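Kitchen tips: trying out the Votent home arm before you pay for it

Updated 2018-05-24

Votent sells its kitchen arm in two parts. The arm comes first, and the planning software, Stillix, is a separate licence. You can run Stillix on its own for 17 days at no charge, with a simulated kitchen in place of your own. I used the trial in April and would tell anyone to do the same before clearing bench space.

## Before you start

- Measure your bench depth. The arm wants 600 mm clear from the wall, and the figure in the brochure leaves out the cable.
- Enter your own cupboard heights. The default kitchen is lower than most.
- Turn off the automatic grip setting. It closes too hard on soft food.
- Save each layout under a new name. Stillix overwrites without asking.

## Practising with small, awkward things

Start with something that has a flat side. Mugs and bowls look easy but the fingers slide on a curve. Mirjam Riedl, who looks after the Grarkier showroom, starts customers on frozen treats from the object library. They're flat, they have a stick, and you soon learn which part to hold.

- Open the fingers well before you move in.
- Approach slowly and check the wrist view at each stop.
- Grip the bar by its body and leave the stick clear.
- Look for bigger items close by. A tall ornament is easily knocked when the wrist turns.

Wrist views from the simulated kitchen. The fingers are open in the first two, and the last has the watermelon-style popsicle between them.
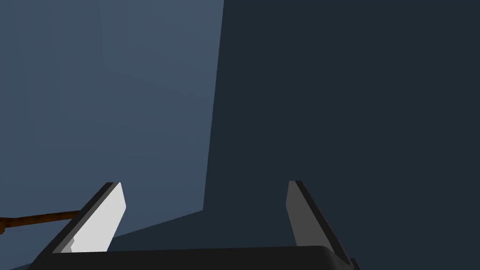
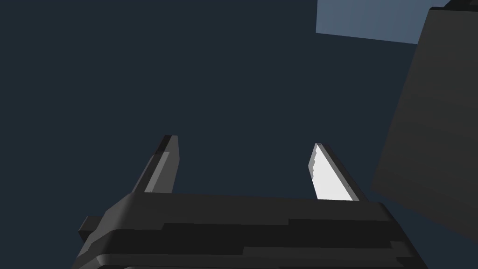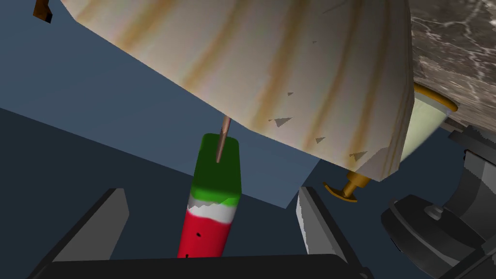

## Reading the wrist view

The colours are plain and the shadows are hard, so one finger can look nearly white while the other is dark grey. Ignore it. Go by the finger tips and the gap between them. If large flat surfaces fill the view and you lose your bearings, back out and switch to the room view.

## Cost and extras

The Stillix licence is $81 a year. The arm was $1,037 when I asked, with delivery on top. Steiner makes a set of softer finger pads that fit the same mount, and they are worth having if you plan to handle fruit. They wash in warm soapy water. Keep them out of the dishwasher.

## What I'd skip

The recipe pack. It covers mostly stirring and pouring, and you can set up both yourself in an afternoon. The extended warranty doesn't cover finger pads or cables, so read it first.

Ingeborg Kuster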